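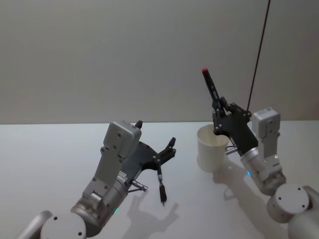
White tabletop and pale wall in the refitted room at Ganeo in Lelldale.

LELLDALE — The shared workrooms at Ganeo have moved to plain white paper cups as part of a refit that also brought in white tables and light gray walls on the ground floor.

The change took effect in January. Cups with a printed pattern, which the building had bought since it opened, will not be reordered. The remaining stock is being used up in the upstairs kitchen.

Amirhossein Bakhtiari, who runs the building, said the printed cups cost more and came from a supplier that would only ship by the pallet. The new ones come from Clurno, a packaging wholesaler on the north side of town, in cartons that fit on the shelf under the sink.

"We were giving up half a closet to cups," Bakhtiari said. "Now the closet has the folding chairs in it, and the chairs are out of the hallway."

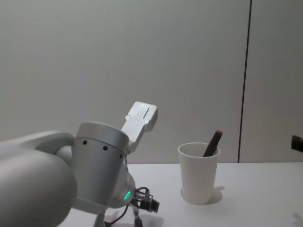 The refit covered 416 square feet and was carried out by Rostami, a local contractor. Work was scheduled for two weeks and took eight days longer than planned after a delivery of wall panels went to the wrong address. Tenants used the upstairs rooms in the meantime.

The old tables had dark tops that showed every scratch, Bakhtiari said, and several had been repaired more than once. Two of them have been kept for the mail room. The others were offered to tenants and were gone by the end of the month.

Some tenants have asked why the building did not go to washable mugs. Bakhtiari said there is no dishwasher on the ground floor and that mugs left in the sink had been the most common complaint in the tenant book. People may bring their own mugs and take them home to wash.

Lids are not stocked. Tenants who want to carry a drink upstairs are asked to use the elevator. Spills on the new tables should be wiped up right away, as coffee can mark the surface if it sits overnight. Cloths are kept on the hook beside the sink.

The ground floor rooms are open from 8 a.m. Bookings are made at the front desk.

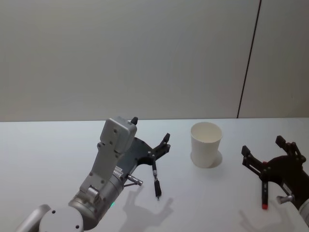
A white paper cup on one of the tables at Ganeo. The thin dark line in the wall is a joint between panels.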